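Rirkesano

腕部相机自遮挡掩膜、近距对准和日志回放工具包

Rirkesano 处理的是机械臂腕部相机拍到的画面。相机离夹爪太近,画面里总有一大块是自己的手:外壳、螺丝孔、指尖,外加这些东西投下来的影子。通用的分割模型碰到这种输入常常犯糊涂,把指尖当成工件,把影子当成桌面上的洞。这个仓库把“哪些像素是我自己”单独拿出来算,算得很快,算完以后再交给下游的检测、对准和规划。

最初它只是一个两百来行的脚本,放在 Zeltisdale 工作台的公共目录里,谁要用谁拷一份。后来每个人手里的版本都不一样了,Fionnuala Kinsella 花了一个秋天把它们合到一起,Soon-im Cheon 重写了回放部分,于是有了现在这个样子。写这份说明的时候我又从头跑了一遍全部流程,还是会为掩膜叠上去、轮廓正好贴住指尖的那一下高兴!

目前的状态:主分支可用,接口在 1.0 之前还会动。配置文件的字段名已经定下来了,不打算再改。

仓库里有什么

rirkesano/mask 自遮挡掩膜,几何渲染加颜色修正
rirkesano/align 近距对准,输出夹爪坐标系下的位移
rirkesano/fedden 短程规划器
rirkesano/yoon 日志读写、回放、逐帧比对
configs/zeltisdale Zeltisdale 工作台用的整套配置
tools 标定、检查、导出用的小程序
tests 单元测试和一小批回放用例

几个模块可以单独用。只想要掩膜的话,装好以后导入 rirkesano.mask 就行,它不依赖规划器,也不需要连着真机。

安装

需要 Python 3.10 或更新的版本。没有 GPU 也能跑,掩膜部分本来就是按 CPU 写的。

git clone 之后在仓库根目录执行:

python -m venv .venv
source .venv/bin/activate
pip install -e .

要用规划器,把最后一行换成:

pip install -e ".[fedden]"

要跑测试,再装 dev 这一组。macOS 上离屏渲染偶尔会找不到上下文,设置环境变量 RIRK_RENDER=soft 可以强制走软件渲染,速度慢一截,结果是一致的。

装完先执行:

rirk doctor

它会检查渲染后端、相机节点、配置文件和时间戳来源,并把缺的东西列出来。请一定先看它的输出再提 issue,很多“掩膜全黑”的报告都是模型文件路径写错了。

快速上手

最短的一条路是拿现成的日志回放,不需要硬件:

rirk replay samples/bench_a --overlay mask

屏幕上会出现原始画面和半透明的掩膜。按空格暂停,按左右方向键逐帧走,按 m 切换掩膜显示,按 s 把当前帧连同配置快照一起存下来。

接真机时:

rirk live --config configs/zeltisdale/left.yaml

如果两条臂都装了腕部相机,就开两个进程,各读各的配置。我们试过一个进程管两路,锁的问题太烦人,放弃了。

在代码里用也很直接:

from rirkesano.mask import SelfMask
from rirkesano.config import load

cfg = load("configs/zeltisdale/left.yaml")
masker = SelfMask(cfg)
mask = masker(image, joint_state)

mask 是和输入同样大小的单通道数组,取值从零到一,越大表示越有可能属于夹爪本体。它是软的,边缘带过渡。下游要硬掩膜的话自己取阈值,或者调用 mask.binarize(),默认阈值写在配置里。

自遮挡掩膜是怎么算的

第一步是几何。夹爪的网格模型按当前开合量摆好姿态,从相机位置渲染出轮廓。网格来自打印件的原始文件,所以外壳这部分非常准。指尖是柔性的,受力会弯,渲染出来的轮廓只能当初始猜测。

第二步是颜色。对轮廓附近的一条窄带做颜色统计,把边界往真实的指尖边缘推。统计量按窗口更新,默认窗口是 12 帧。窗口再长,光线一变就跟不上;再短,边界会抖,回放时看得特别明显。

第三步是时间一致性。上一帧的掩膜按关节变化量投到当前帧,和前两步的结果做加权。权重跟运动速度有关,臂动得快时更相信几何,静下来以后更相信颜色。

三步加起来的时间预算是 75 毫秒,从拿到图像算起,到掩膜可用为止。超出预算时第三步会被跳过,日志里记一条 mask_skip_temporal。它出现几次没关系,连着刷屏就该去看看是不是别的进程把核占满了。
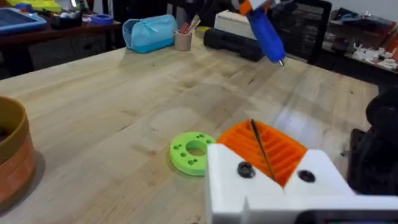

掩膜真正难办的地方是夹爪和桌面物体挨在一起的时候。几何轮廓差几个像素,物体就会少一块或者多一条边,后面的中心估计跟着偏。右下角的白色外壳和橙色带棱指尖属于自己,必须遮掉;紧挨着外壳的绿色圆环属于桌面,右侧又被外壳压住了一点,剩下的部分得完整保留。圆环顶面那些小孔很有用,它们和木纹的对比足够强,可以拿来做局部特征。我们在 align 里专门加了一个选项 keep_holes,打开以后掩膜的平滑步骤不会把靠近边界的小暗点抹掉。远处那个尖头朝下的蓝色工具离轮廓带很远,颜色统计根本碰不到它,这也是坚持只在窄带里做统计的好处。要是对全图聚类,外壳的白很容易和后面的白色零件混到一起,Soon-im 的早期版本就吃过这个亏,她至今还留着那个分支当反面教材。

螺丝孔也值得说两句。外壳上的深色圆孔在几何模型里是有的,渲染时默认填实。早先没填,掩膜上就留着两个小洞,检测器非常热情地在洞里找到了“零件”。如果你换了夹爪、孔更多,请确认 fill_holes 处于打开状态。

配置文件

一份最小的配置长这样:

camera:
 topic: /left/wrist/image
 intrinsics: calib/left_intrinsics.yaml
 mount: calib/left_mount.yaml
gripper:
 mesh: meshes/shell.obj
 finger_mesh: meshes/finger_soft.obj
 fill_holes: true
mask:
 window: 12
 budget_ms: 75
 threshold: 0.5
align:
 keep_holes: true
 near_mm: 35
log:
 ring: 1000

几个字段单独解释一下。

camera.mount 是相机相对夹爪的外参。拆装过相机支架以后必须重新标,哪怕你觉得装回了原位。我每次都觉得装回了原位。

gripper.finger_mesh 指向指尖网格。柔性指尖用未受力时的形状,变形交给颜色那一步处理。指尖内侧贴了黑色胶垫的,要在网格里把胶垫也建出来,否则掩膜会沿着内侧漏一条细边,正好漏在最要紧的地方。

align.near_mm 是切换到近距模式的高度。夹爪坐标原点离桌面低于 35 毫米时,align 只用局部特征,停用全局检测框。这个数值跟指尖长度有关,换指尖以后要重新选。

log.ring 是环形缓冲的长度,单位是帧。发生异常时缓冲里的 1000 帧会整个落盘,平时不写。内存小的机器可以调低。

颜色初值不用写。早期版本要求手填指尖的颜色范围,现在由标定程序自动取样,填了反而会覆盖掉取样结果。

标定

标定分两段,先相机内参,再外参。内参用任何习惯的工具都可以,导出成我们的 yaml 格式即可,tools 里有转换程序。

外参这一段用夹爪自己当标定物:

rirk calib mount --config configs/zeltisdale/left.yaml

程序会让夹爪在全开和全闭之间走几个位置,每个位置采一组图,然后优化外参,让渲染轮廓和图像边缘对齐。整个过程不需要棋盘格,这一点我非常喜欢!以前为了摆棋盘格,得把桌上东西全挪走,标完再挪回来。现在桌面照常用着就能标,只要夹爪附近的那一小块背景颜色别跟外壳太像。

标定结束后会弹出叠加图。看三个地方:外壳的折角、螺丝孔、两侧指尖的末端。折角对上、末端对不上,多半是开合量的零点漂了,跑一次 rirk calib zero。折角也对不上,那就是外参还没收敛,换一组起始位置再来。

浅色木桌面上顶光比较强时,外壳上表面会过曝,边缘搜索容易跳到影子那条边上。把曝光降下来,或者在配置里打开 shadow_guard。后者会检查边缘两侧的色相差,影子只改变亮度,色相基本不动,所以大部分影子边可以被排除掉。

背景里的东西

腕部相机的视野比想象中宽得多。盯着近处的工件时,画面上半部分装着整个房间:抽屉、椅背、架子。这些对近距对准毫无帮助,可是特征点提取器特别喜欢它们,边缘又多又清楚,给出来的响应比桌面上的工件高出一大截。

我们的做法是用桌面平面做一个上界。平面在标定时顺带求出来,投到图像里得到一个多边形,多边形以外的特征一律不进 align。多边形以内、但离夹爪很远的部分降权。规划器仍然可以看到全部内容,需要避让的体积它自己会处理。

桌面本身的木纹也不省心。长条拼板的接缝是非常强的直线,而且彼此平行,光流在沿着纹路的方向上几乎没有约束。align 里有一个方向性检查,发现特征集中在同一走向上时,会把该方向的置信度压低,同时在输出里把协方差拉长。请下游认真用这个协方差!只取均值的话,夹爪会顺着木纹慢慢溜走,样子相当悠闲。
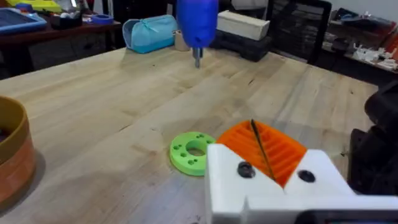
近距对准

align 模块拿到图像、掩膜和当前位姿,输出夹爪坐标系下的位移和一个置信度。它有两种工作模式,远一点用检测框加平面约束,近了以后用局部特征跟踪,切换高度见上面的 near_mm。

切换的瞬间最容易出事。两种模式给出的中心定义略有不同,检测框的中心是外接矩形的中心,局部特征的中心是拟合出来的。对圆环这类对称的东西差别很小,对长条形的手柄差别就大了。现在的处理是在切换前先让两种模式同时跑一段,记录差值,切换后把差值逐渐衰减掉。衰减速度由 blend_rate 控制。

代码里的用法:

from rirkesano.align import Aligner

aligner = Aligner(cfg)
out = aligner.step(image, mask, pose)
if out.confidence > cfg.align.min_conf:
 controller.nudge(out.delta)

nudge 是你自己的控制器接口,仓库里不带控制器。我们只给位移,不直接发关节指令,这条边界从第一版守到现在,救过好几次场。

针对细长物体,打开 axis_mode。这时输出里会多一个轴向角,表示物体主轴和夹爪闭合方向之间的夹角。主轴估计用的是掩膜之外的颜色连通区域,物体伸出画面上下两端也没有问题,因为它不要求看到端点。物体表面如果由两种颜色拼成,比如亮色主体加深色胶套,连通区域会断开,需要在配置里把 bridge_dark 打开,让算法跨过深色段继续连。
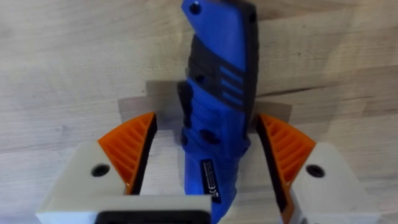 闭合之前的最后一步是居中检查。align 分别测量物体左右轮廓到两侧胶垫的间隙,间隙不对称时先横移,再允许闭合。间隙是在图像里量的,换算成毫米要用物体高度,高度不准时比例还是准的,所以检查条件写成左右之比,没有写成绝对差。这是 Fionnuala 在十月加进来的改动,合并以后回放用例里“闭合时推动物体”的情况明显少了。

居中检查读的是软掩膜。胶垫的黑色和工件上的深色区域贴近时,轮廓会变得含糊,此时置信度下降,检查返回 undecided。请把 undecided 当成“再看一帧”处理,别当成通过。我们自己的示例程序曾经写错过,现在接口改成了枚举类型,不能再随手放进 if 里当布尔值用。

间隙里看见的影子也会参与一件事:估计高度。夹爪的影子落在桌面上的位置跟高度有稳定的关系,光源固定时可以当成一个粗糙的测距手段。这个功能还在 experimental 目录下,默认关闭。我对它抱有很大的期待,不过换个房间就得重新拟合,暂时不推荐用在正式流程里。

Fedden 规划器

Fedden 只管很短的一段路:从“工件在附近”到“夹爪在工件正上方、姿态对了”。长距离的搬运请用你原来的规划器。

输入是 align 的输出、桌面平面和一组避让体。避让体可以手写,也可以从日志里拟合。桌子右边立着另一台设备之类的情况,建议手写一个宽松的盒子,拟合出来的形状太贴身,稍微碰到线缆就不对了。

rirk plan --config configs/zeltisdale/left.yaml --target last

last 表示取 align 最近一次的结果。加上 --dry 只画轨迹,不发送。

规划失败时 Fedden 会给出原因码,目前有下面几种:

no_view 目标被自身完全遮住,没有可用的观察位置
tight 左右空间不够,夹爪打开后放不下
stale align 的结果太旧
plane 轨迹低于桌面安全高度
arm_limit 关节限位

no_view 最常见。这时 Fedden 会顺带给出一个建议的后撤位姿,退到那里通常就能重新看到目标。要不要自动执行由你决定,配置项是 auto_retreat,默认关闭。

两臂共用一张桌子时,两个 Fedden 进程之间没有协调。我们用的是最朴素的办法:在共享目录里放一个令牌文件,谁拿到谁动。听着简陋,用起来很踏实。想换成更讲究的方案,入口在 fedden/arbiter.py,欢迎来改。

Yoon 日志与回放

Yoon 是日志格式的名字,也是读写它的那个模块。一份日志是一个目录:

meta.yaml 配置快照、软件版本、标定文件的校验值
frames/ 图像
state.bin 关节状态和夹爪开合量
mask/ 掩膜,可以不存
events.txt 事件,一行一条

时间戳统一用采集机的单调时钟。相机自带的时间戳也会存,字段叫 cam_stamp,只用于排查,任何模块都不许拿它来对齐。这条规矩是用一整个下午换来的,当时两个时钟之间慢慢漂开,掩膜总比指尖晚一点点,怎么看都像外参有问题。

回放时可以换配置:

rirk replay logs/bench_b --config new.yaml --diff mask

--diff 会把旧掩膜和新掩膜的差异标成两种颜色,一种是多出来的,一种是少掉的。调参数时这个功能太好用了,我现在改任何东西都先跑一遍它。加 --worst 会直接跳到差异最大的那些帧。

逐帧比对要求日志里存了掩膜。没存也没关系,rirk yoon remask 可以离线补算,补算时用 meta.yaml 里的配置快照,结果和在线时一致,前提是在线时没有跳过时间一致性那一步。跳过的帧在 events.txt 里有记录,补算程序会照样跳过。

日志默认不含声音,也不含操作人员的名字。腕部画面会扫到房间其他地方,公开日志之前请自己看一遍,或者用 rirk yoon crop 把桌面多边形以外的部分涂掉。

常见的坑

掩膜整体偏一个固定方向。先查外参,再查图像有没有被驱动裁剪过。有些驱动在切换分辨率时默默裁掉一圈,内参就不对了。

掩膜在运动时落后。查时间戳。然后查曝光时间,曝光太长时画面糊,轮廓带里全是拖影,颜色统计会跟着拖。

指尖内侧漏边。胶垫没有建进网格,见配置文件一节。

橙色工件被吃掉一块。指尖也是橙色,窄带里的颜色统计分不开。把 color_weight 调低,让几何多说话。若工件和指尖材料是同一卷料打出来的,请考虑给其中一个换颜色,算法在这里没有什么高招。

细长工件的主轴来回跳。多半是两段颜色没有连上,打开 bridge_dark,再看一下反光。光滑的塑料手柄在顶光下会有一条高光,足以把连通区域切成左右两半。

回放速度忽快忽慢。加 --preload,一次读进内存再放。

rirk doctor 报 plane missing。说明只做了内参标定,没有跑 mount 那一步,桌面平面是在那一步里求的。

测试

pytest 会跑单元测试和回放用例。回放用例比较的是掩膜和对准输出,容差写在每个用例目录的 tol.yaml 里。改了算法导致结果变化时,请在提交说明里贴上 --diff 的统计,别直接放宽容差。

带真机的测试放在 tests/bench 下,默认跳过。执行前把臂移到高处,确认急停可用,然后:

pytest tests/bench --live

这一组测试会让夹爪反复开合,不会让臂下降到桌面高度。

参与进来

小改动直接提合并请求。涉及配置字段或者日志格式的,先开一个 issue 聊一聊,我们对这两处比较保守。

现在特别想要的东西:其他形状夹爪的网格和日志,尤其是深色外壳的;光照变化大的房间里录的回放用例;还有影子测距在不同光源下的结果,好坏都想看。提交日志时请保留 meta.yaml,没有配置快照的日志我们复现不了。

掩膜和标定相关的问题找 Fionnuala Kinsella,Yoon 和回放相关的找 Soon-im Cheon。Fedden 暂时由我兼着,回复会慢一点,但每一条都会看。

接下来打算做的

把颜色统计换成增量式的,省下来的时间留给时间一致性。
指尖变形的简单模型,用开合量和电机电流做输入,已经有一个分支在跑,叠加图看着很漂亮!
Fedden 的原因码加上文字说明,支持中英文切换。
影子测距从 experimental 挪出来,前提是换光源以后能自动重新拟合。
配置文件的校验程序,拼错字段名时直接报错,现在是悄悄忽略。

许可

代码采用 MIT 许可。samples 目录下的日志可以随代码一起分发和修改,用在别处时请保留目录里的说明文件。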